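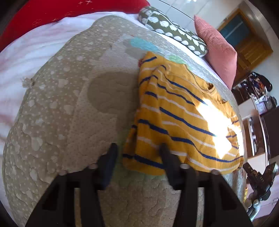
Luka 침구·의류 정리 기록 README

1. 개요
Luka는 침대 위에서 이루어지는 의류 개기와 침구 정돈을 기록한 자료 모음이다. 대상은 니트 상의, 티셔츠, 수건, 베개 커버, 얇은 담요이며, 작업면은 책상이나 다림판이 아닌 실제로 쓰는 침대로 한정했다. 푹신한 면에서는 옷감이 눌리고 밀리는 방식이 단단한 판 위와 다르고, 패드의 누빔과 무늬가 옷의 윤곽을 읽는 데 영향을 준다.

2. 구성
전체 기록은 2000건이다. 품목은 132점이고 침실은 40곳이다. 한 건은 옷 한 점을 침대에 올려놓은 때부터 정리 위치에 둘 때까지를 말한다. 중간에 다른 품목으로 넘어간 경우에는 건을 나눈다.

items.txt: 품목 번호, 종류, 주된 색, 무늬, 조직(니트/직물)
rooms.txt: 침실 번호, 침구 층 구성, 채광 방향
sessions.txt: 건 번호, 품목 번호, 침실 번호, 개는 방식, 종료 상태
notes.txt: 작업자 자유 기재

3. 품목 표기
색은 면적이 가장 넓은 것을 먼저 쓴다. 겨자색 바탕에 남색과 흰색 가는 가로줄이 번갈아 든 니트라면 "겨자/남색·흰색 가로줄"로 적는다. 줄무늬는 굵기와 방향을 따로 적되 줄 수는 세지 않는다. 골지 부분이 접힌 상태로만 보여 깃인지 소매 끝인지 구별되지 않으면 "골지 가장자리"로 둔다. 스웨터와 긴소매 상의의 구별이 어려운 니트는 모두 "니트 상의"에 넣는다.

4. 침구 층 표기
위에서 아래로 적는다. 누빔 패드, 시트, 매트리스 순이 가장 흔하다. 담요와 베개는 층에 넣지 않고 주변 항목으로 뺀다. 패드에 점무늬, 구름무늬, 꽃무늬가 섞여 있으면 바탕색과 가장 넓은 무늬만 기록한다. 구름인지 꽃인지 분명하지 않은 무늬는 "둥근 무늬"로 통일한다. 패드 가장자리의 실 풀림은 rooms.txt의 비고란에 남긴다. 패드의 어두운 부분은 그늘과 얼룩을 구별할 수 없을 때 "어두운 부분"이라고만 쓴다.

5. 조명
자연광 건이 많다. 직사광이 옷에 닿으면 밝은 색 니트는 희게 날아가 줄무늬가 끊겨 보인다. 이런 건은 sessions.txt에서 light=direct로 표시했으며 삭제하지 않았다. 색 값을 쓰는 작업에서는 따로 걸러 쓸 것을 권한다. 커튼을 친 방은 light=diffuse, 전등만 켠 방은 light=lamp이다.

6. 개는 방식
A형: 양 소매를 등 쪽으로 접고 아랫단을 깃 쪽으로 올린다.
B형: 세로로 반을 접은 뒤 소매를 겹치고 세 번 접는다.
C형: 말기. 수건과 얇은 담요에만 쓴다.
니트 상의는 A형을 기본으로 한다. 접는 도중 뭉친 부분은 손바닥 너비 이상일 때만 펴고, 그보다 작은 주름은 그대로 둔다. 종료 상태는 완료, 부분 완료, 중단으로 나눈다.

7. 검수
표기 검수는 Shuk-fan Chow와 Esben Vídalín이 나누어 맡았다. 두 사람의 종류 표기가 다르면 Kwan-ho Liu가 최종 값을 정했다. 불일치가 가장 많았던 항목은 깃과 소매 끝의 구별이었고, 그다음이 베이지와 카키의 구별이었다. 베이지, 황갈색, 카키는 판 2부터 "베이지 계열" 하나로 합쳤다. 판 1의 값은 items.txt의 old_color 열에 남아 있다.

8. 제한
침실 대부분이 1인용 침대를 쓴다. 겨울 침구의 비중이 높고 여름용 홑이불은 적다. 셔츠처럼 단추가 있는 옷은 넣지 않았다. 옷감 두께는 실측값이 아니라 얇음/보통/두꺼움의 세 단계이다.

9. 변경 내역
판 2: 색 계열 통합, light 열 추가, 중복 건 정리
판 1: 최초 배포(12월)

10. 문의
품목표 오류는 Yu-ting Yeh, 침실표 오류는 Chin-lung Siu에게 건 번호와 함께 보낸다.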